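**Bin liner** (also trash bag, garbage bag, can liner, wastebasket bag). A thin plastic bag put inside a waste container to hold the trash and keep the container clean. This entry covers small household liners, the kind used in bathrooms, bedrooms and under desks. For yard bags and contractor bags see the separate entries. For compost liners, see Kitchen caddy.

## Names

"Trash bag" and "garbage bag" used pretty much the same way in the US. "Liner" is the trade word, and the one printed on most cartons. In shops the small ones get sold as "wastebasket bags" or "bathroom bags". "Tidy bag" turns up on older packaging, mostly gone now.

## Material

Nearly all are polyethylene. Two main sorts:

- **High-density (HD).** Thin, crackly, noisy. Holds weight ok but splits fast once something sharp gets a start on it. Usually cloudy or clear, sometimes black.
- **Low-density (LD, and the linear version LLD).** Softer, stretchier, quieter. Shinier surface. Better with corners and odd shapes. Most black household bags are this.

Black is common for two reasons. It hides the contents, and the pigment covers up mixed recycled plastic that would otherwise come out a muddy color. Recycled stock can show specks or slightly uneven thickness, neither of which matters much in a wastebasket.

Thickness is given in mils or microns depending on the maker. Wastebasket liners sit at the thin end.

## Sizes and closures

Small liners are sold by volume. A 4 gallon bag fits the usual bathroom bin, 6 gallon suits a larger desk bin. The volume printed on the box is for the bag filled to the top, so a bag that matches the bin exactly tends to come up short at the rim. One size up is the usual advice.

Closures:

- flat top, no closure, twisted and knotted by hand
- twist tie, supplied loose in the box
- drawstring, more plastic, costs more
- handle tie, cut like a shopping bag
- flap tie, 4 short flaps at the mouth, knotted across in pairs

Seals at the bottom also vary. Flat seal is the simplest and leaks at the corners. Star seal is gathered to a point, leaks less, fills out round. Gusseted sits somewhere in between.

## Fitting

Bag is opened, shaken to let air in, pushed down to the base and the top folded out over the rim. The fold, called the cuff or collar, does all the holding. Too short a cuff and the bag slides in with the first heavy item. Too long and there's a lot of loose plastic down the outside.
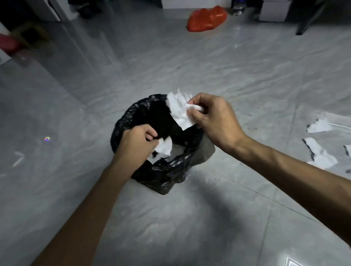

Paper is the main load for small liners in bedrooms and offices, and it behaves differently from kitchen waste. Light, bulky, springs back. Whole sheets trap air and fill a bag long before it has any real weight in it. Tearing helps, and so does pressing down: one hand pushing crumpled tissue into the open bag while the other holds the next wad of torn paper over the rim is about as much technique as the job has. Scraps miss the opening and end up on the floor beside the bag, easy enough to pick up from tile, more of a nuisance on carpet. Fibers from torn tissue cling to plastic, particularly in dry weather when there's static about.

A bag stood directly on the floor with no container works for a short job such as clearing a desk. The rim is rolled outward a turn or two, which stiffens the mouth and keeps it from closing. Thin HD bags don't take the roll well, they creep shut.

## Containers

The container matters more than the bag in most homes. Common types:

- **Solid plastic tub.** Cheap, washable. Air gets trapped under a new liner and balloons it upward. Some makers drill a hole near the base to let it out.
- **Perforated or mesh basket.** Plastic or wire. No air problem at all since it goes out through the holes. Useless without a liner for anything damp or crumbly. Liner can snag on rough wire ends.
- **Step bin with inner pail.** Inner pail lifts out, cuff is hidden by the lid ring.
- **Swing-top.** The lid clamps the cuff. Prone to catching the bag when the lid is put back in a hurry.

Older perforated baskets were sold as open paper baskets and never meant to be lined. The habit of lining them came in with cheap bags on rolls.

The Clalter basket, a slatted type sold mainly through office suppliers, came with a wire ring that pressed the cuff against the outside. The ring was lost in most households within a few months and the basket worked fine without. Sfeir made a similar ring in plastic, sold apart, in two diameters.

## Refitting a slipped liner

A slipped cuff can be put right without emptying the bag.

1. Stop adding trash. Any weight on the plastic makes it slide further.
2. Find the edge of the bag all the way round. If part has gone down inside, fish it out from the side, don't pull from the middle.
3. Grip the rim at two points across from each other, thumb inside, fingers over the outside, and draw it open.
4. Work the plastic outward over the bin, a little at a time. Loose plastic all gathered on one side is normal, leave it hanging or tuck it under.
5. Press the contents down lightly once the cuff is holding.
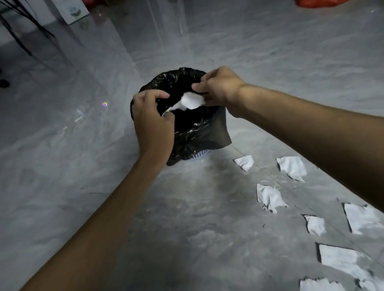 ## Loose bags, too-large bags

A bag much wider than its bin bunches at the mouth. Three usual fixes:

- Knot the spare plastic at one side of the rim, so the mouth is snug. Quick, and comes undone easily if tied as a slip knot.
- Rubber band or elastic around the outside. Pustard sold an elastic made for this purpose, 80 to a carton, aimed at hotels and cleaning contractors.
- Twist and tuck: gather the slack, twist it, push the twist back up under the cuff.

Storing spare liners in the bottom of the bin, beneath the one in use, is widespread. Saves a trip. Works up to 5 or so bags deep, past that they take up room, and a leak spoils the lot.

## Rolls and packs

Sold perforated on a roll, interleaved on a roll (each bag pulls the next one out), or folded flat in a box. Perforated rolls are cheapest. The tear line sometimes runs crooked and takes a strip off the mouth of the next bag. Mirkier rolls were coreless, wound tight with no cardboard tube, and came out of the center of the roll instead of the outside. Finding the open end of a new bag is the standing complaint with all types. Damp fingers help. So does rubbing the edge between both palms.

## Disposal

Plastic liners go with general trash. Bagged paper is a problem at sorting plants, films wrap around the rollers, and many local programs ask for paper loose or in a paper sack. Tissue and paper towel is usually not taken for recycling at all, the fibers are too short. Rules differ by town.

A clean liner can be tipped out and used again, which is common where the bin only ever gets paper. Seams give out before the sides do.

## See also

- Wastebasket
- Kitchen caddy
- Drawstring bag
- Polyethylene film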